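Hirard Extending Table: Owner's Guide
Section 4. Looking After the Top
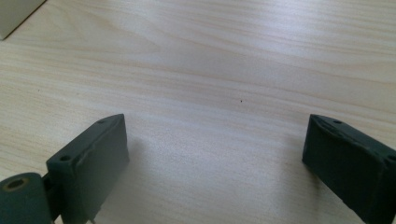

Fig. 4.1 Tabletop with pale, wavy grain and a small dark speck.

You have put the table together, you have the right number of bolts left over (none, please see Section 3 if otherwise), and now you would like it to stay nice. The notes in this section apply to the Rimum and Heo tops. The Zestis top has its own leaflet, which was in the box with the feet and may have gone out with the cardboard.

4.1 The first 28 days

The finish is touch-dry when it leaves us but goes on hardening for 28 days after unpacking. During this time:

1. Do not cover the top with a cloth, oilcloth or jigsaw. Air needs to reach it.
2. Wipe spills at once with a soft, dry cloth.
3. Lift things. Do not slide them. This includes the fruit bowl you are certain has a smooth bottom.
4. Keep lamps and vases moving, or at least move them every few days. A top that gets daylight on one half and a vase on the other will remember the vase.

Note: A faint smell of varnish is normal in the first week. Open a window.

4.2 Everyday cleaning

1. Clear the table. We mean all of it, including the post.
2. Brush crumbs off with a dry cloth, following the grain.
3. Wring out a second cloth in warm water with one drop of washing-up liquid. If it drips when you hold it up, wring it again.
4. Wipe along the grain, end to end. Small circles are for cars.
5. Dry straight away with a clean cloth.

Caution: No bleach, cream cleaner, scouring pad or steam mop. We have been asked about the steam mop more often than you would think.

4.3 Specks and marks

Wood grows outdoors and is not sorry about it. Small dark flecks, tiny knots and lines that wander off course may be found in any top and are not faults. Before you ring us:

1. Wipe the mark with a damp cloth. If it moves, it was a crumb.
2. If it stays, press lightly with a fingernail. Dried food usually lifts. Do not dig.
3. If it still stays and you cannot feel an edge, it is probably part of the wood. You may like to give it a name.
4. If you can feel a chip or a hole, send a photograph to Hwa-young Myung in Customer Care, with your order number. A ruler beside the mark helps. A thumb does not, as thumbs vary.

4.4 Heat

The finish will put up with 70 °C for a short time. Tea is made at 100 °C. Please use a coaster, and put a proper mat under anything from the oven. A folded tea towel is not a proper mat, whatever was done in your mother's house.

White rings often fade by themselves over a day or two. If one does not, see the repair notes in Section 6 before trying mayonnaise.

4.5 Oiling (Rimum top only)

1. Oil once a year. August is a good month, with the windows open.
2. Use the small bottle supplied. A little goes a long way and a lot goes on your sleeves.
3. Leave for 20 minutes, then wipe off every trace.
4. Lay used cloths out flat outdoors to dry.

Warning: Oily cloths left in a heap can catch fire without any help from you. Never put them straight in the bin.

Text by Soo-ah Pyo. Revised November 29, 2023. Section 5 covers the extending leaf and where to keep your fingers.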